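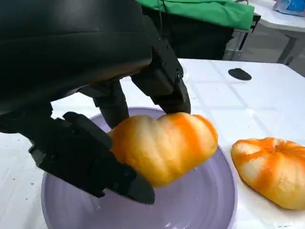 A striped pumpkin over a purple bowl.

The plaque problem

By Eun-ji Um
1 Nov 2021

Every February the town of Pestumeck remembers its flood, and every February the people doing the remembering get a little farther from the river. The first ceremony was held on the bank itself, in the mud, with a borrowed microphone. The second moved up to the bridge. This past winter it was in the ballroom of the Kanby Hotel, where the carpet is excellent and the water cannot be seen from any window.

I went, as I always go. Three officials laid wreaths against a lectern. The deputy mayor spoke of resilience, a word he used so often that the woman beside me began to wince ahead of time. A minister sent a message, which was read aloud by someone who had plainly not seen it before and who paused for a while over the name of our river. It is called the Wi. It has two letters.

Then we all posted our tributes. By noon the same black ribbon had gone up on the pages of the county, the bus company, both political parties and a firm that sells gutters.

I don't mind ceremony. My family lost a ground floor and a piano, which by local standards is getting off lightly, and I found the first gatherings a comfort. What I mind is the bill that comes in quietly underneath. The 700 households that were flooded were promised a warning system within 5 years. What they have so far is a siren on the roof of the Mernura school, which is tested at a volume my neighbor describes as "a kettle in another apartment." There is also a plaque. A second plaque has been approved, to correct the spelling on the first.

I-seul Koo, who ran the rescue boats that night and has never once been asked to lay a wreath, wrote to the council this summer. Her letter was short. She wanted pumps, she wanted the drains cleared before winter, and she wanted somebody to answer the emergency line after ten at night. The reply thanked her for her service and invited her to a reception.

She didn't go. She was clearing a drain.

It will be said that money for memorials comes out of one pot and money for pumps out of another. I have been hearing about these pots for years and would like to meet whoever is in charge of the lids. The hotel ballroom seats 100, and it was full, and a good half of the people in it had the power to sign something.

So let them sign it there, on the day. Put the works budget on the lectern next to the wreaths, read out what was promised and what was built, and let the deputy mayor be as resilient as he likes while he explains the gap. And hold it on the riverbank again. I'll bring boots for anyone who needs them.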